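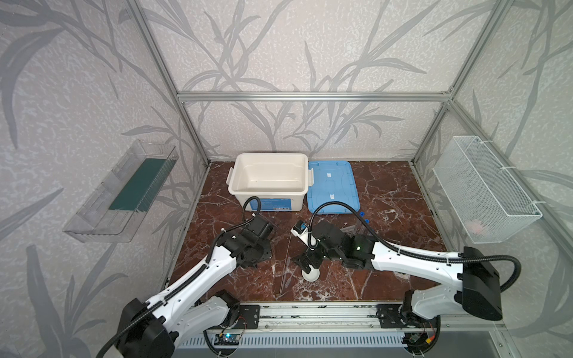 Two arms, one storage box, and my favorite leafy wallpaper pattern.

Beans, beans and more beans

20 Apr 2021

So I have been eating beans every single day since winter and I have to talk about it, because I'm a little bit in love! My sister thinks I've joined something. I haven't joined anything. I just finally learned how to cook them so they taste like food, and now there's a pot on my stove more often than there isn't.

It started with Josiane Deschamps, who taught a cooking class I took over video. She's from a family that ate lentils for supper most nights, and she talked about fiber the way other people talk about vacations. I'd signed up to learn sauces (we did do sauces, and they were great), but the night that stuck with me was the one on dried beans. She had 3 kinds going at once and was so cheerful about all of them that I ordered a sack of white ones before the call ended.

I'd always thought of fiber as the thing on the side of a cereal box aimed at my grandfather. Then I started reading, and there's so much more to it! There's soluble fiber, which soaks up water and goes kind of gel-like, and there's insoluble fiber, which mostly keeps things moving along. Beans have both. The bacteria in your gut ferment some of it and make short-chain fatty acids, and the cells lining your colon use those for fuel. I read that part out loud to my husband while he was trying to watch hockey.

A word of warning from someone who did it wrong: go slowly. I went from hardly any beans to two big bowls a day and my stomach let me know. I backed off to a few spoonfuls on a salad, drank a lot more water, and worked my way up over a couple of weeks. Things settled down nicely. If you have any kind of bowel condition, please ask your doctor first, I'm only a person with a stove.

My basic pot goes like this. Soak a pound of white beans overnight with a good spoonful of salt in the water. Drain, rinse, cover with fresh water, then add half an onion, a bay leaf and a glug of olive oil. Boil hard for 10 minutes, turn it way down, and let it go until they're creamy all the way through. Mine usually take an hour and a half, but an old bag can take twice that. (The hard boil really matters with red kidney beans, so please don't put those raw into a slow cooker!)

For the onion and all the garlic I use my old Sabatier, which was my mother-in-law's and is still the nicest knife in the house.

What I do with them after that: mashed on toast with lemon, stirred into soup with kale, or warmed up with canned tomatoes and an egg cracked on top. The toast one is breakfast at least half the week. I thought I'd be hungry by ten and I'm usually fine until lunch, which was never true with my old bagel.

Next up is chickpeas from scratch. I have a bag soaking right now in the big blue bowl, and I want to try them roasted with smoked paprika. If you have a good spice mix for those, leave it in the comments, I'll try every one!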